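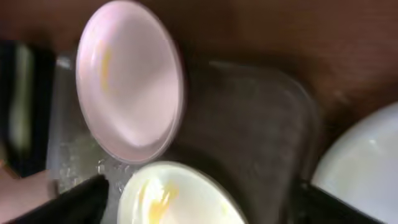 The Lobo Account

Kamran Satti had been married to his work for 11 years and living with his brother-in-law for 6 weeks, and of the two he found the work easier to talk to.

The brother-in-law was called Cirano, after the nose, by a father who couldn't spell. He had come for a weekend. He owned a dog named Lobo, who was deaf, and a theory that dishes should soak.

"Soak till when?" Kamran asked.

"They'll let you know," said Cirano.

Kamran wrote copy for the water company. That spring it was a leaflet about grease, and he had spent most of May trying to find a friendly word for fatberg. His boss wanted it to rhyme. He came home each night with his head full of drains, and there was breakfast, still on the plates, and there was Cirano on the couch, explaining the shipping business to a deaf dog.

Cirano was going to Sudanport. He had been going to Sudanport for three years. A man there owed him money, or a boat, depending on the hour.

"You could leave tomorrow," Kamran said. "I'd drive you."

"And who would walk Lobo?"

Kamran, who had walked Lobo at six that morning in the rain, let this pass.

On Thursday's walk, or it may have been the one after, he came back to find a suitcase in the hall and a plane ticket on top of it. He stood there in his wet socks. He felt something he was sorry to recognize.

"Four months," said Cirano. "Maybe less, if it's the boat."

"What about the dishes?"

"Give them another day," Cirano said, and handed him the leash.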